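3. 設置場所を決める

Farkonik 加湿器 FK-266 は、水平で安定した台の上に置いて使います。床に直接置くと、吹き出したミストが床面を濡らすことがあります。天板が平らで、本体の周囲に余裕のあるテーブルや棚を選んでください。 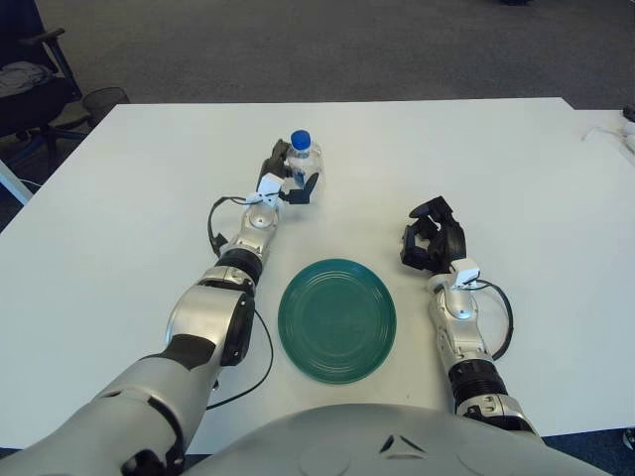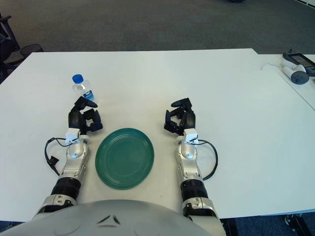 白い長方形のテーブルの例

3-1. 置き場所の確認

1. 本体の背面を壁から離し、吸気口をふさがないように置きます。
2. 吹出口の真上に棚や照明がないことを確認します。
3. 電源コードを引っ張らずにコンセントへ届く位置に調整します。延長コードは使用しないでください。
4. 本体を軽く押し、がたつきがないか確かめます。がたつく場合は別の場所に移してください。

注意:次の場所には置かないでください。
・直射日光の当たる窓際
・エアコンの風が直接当たる場所
・テレビ、パソコン、オーディオ機器の近く
・小さなお子様やペットの手が届く場所

メモ:無垢材や革張りの天板では、水滴の跡が残ることがあります。別売の防水トレイ(品番 1404)を敷いてお使いください。

4. 給水する

1. 電源ボタンを切り、電源プラグを抜きます。
2. タンクの取っ手を持ち、真上に引き上げます。
3. タンクを逆さにし、キャップを左に回して外します。
4. 水道水を入れます。初回は 500 ml を目安にし、運転に異常がなければ満水線まで入れてください。
5. キャップを右に回してしっかり締め、タンクを元の向きに戻して水漏れがないか確認します。
6. タンクの外側の水を拭き取り、本体にまっすぐ下ろします。カチッと音がするまで差し込んでください。

注意:40℃以上のお湯、ミネラルウォーター、アルカリイオン水、浄水器の水は使わないでください。アロマオイルや洗剤をタンクに入れると、樹脂が割れて水漏れの原因になります。

5. 運転を始める

1. 電源プラグを差し込みます。表示部が一度点灯し、消えます。
2. 電源ボタンを押します。「標準」で運転が始まります。
3. 「風量」ボタンを押すたびに、標準、強、静音の順に切り替わります。
4. 「湿度」ボタンで目標の湿度を選びます。設定を終えて操作をやめると、表示は現在の湿度に戻ります。

メモ:運転を始めてからミストが出るまで少し時間がかかります。水温が低い冬場は特に長くなります。

給水ランプが点滅したときは、タンクの水が少なくなっています。運転を止めてから給水してください。給水後もランプが消えない場合は、タンクの差し込みが浅いか、フロートが引っかかっています。タンクを外し、フロートが上下に動くことを確認してください。

6. 使い終わったら

1. 電源ボタンを切り、プラグを抜きます。
2. タンクと水槽に残った水を捨てます。排水は本体の「排水側」の印がある方から行います。吹出口の側に傾けると、内部に水が入り故障します。
3. 柔らかい布で水槽の内側を拭きます。
4. 翌日まで使わないときは、タンクのキャップを外して乾かします。

8月など長く使わない時期は、6の手順のあと日陰で十分に乾燥させ、購入時の箱に入れて保管してください。フィルターは湿ったまましまわないでください。

交換用フィルター(品番 983)は、Jaltham の取扱店で注文できます。

改訂日:2021年11月11日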